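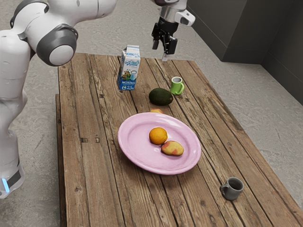 The wooden table, far end under the gripper.

Members > Newsletter > Storage notes

The Cledulville store finished its January check of the potato bins. Of 224 crates, 31 were regraded for greening, nearly all from the row nearest the loading door. Light is the likely cause – the door curtain has a gap at floor level.
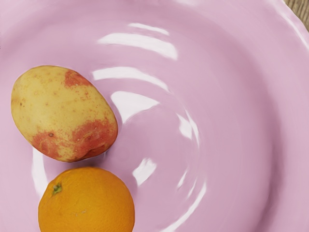 Set point stays at 8 degrees Celsius for the table crop. Seed lots are held lower, in the Manninen room, and should not be moved through the main aisle at midday. Citrus goes in the side room only.
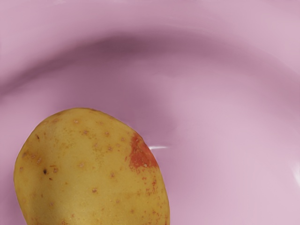
Yellow potato in a pink bowl.

Growers with stock at Plondska should send bin weights before the next grading run. Lots under 2,000 pounds will be combined unless marked otherwise. 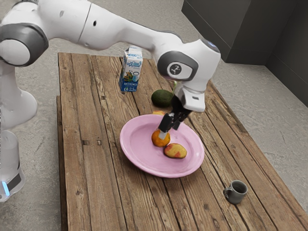
Atieno Athumani writes that the curtain gap was reported last season too, and asks that the door row be left unfilled until a new curtain is hung. Shaohua Ye will price one.

Contact the store office | Back to top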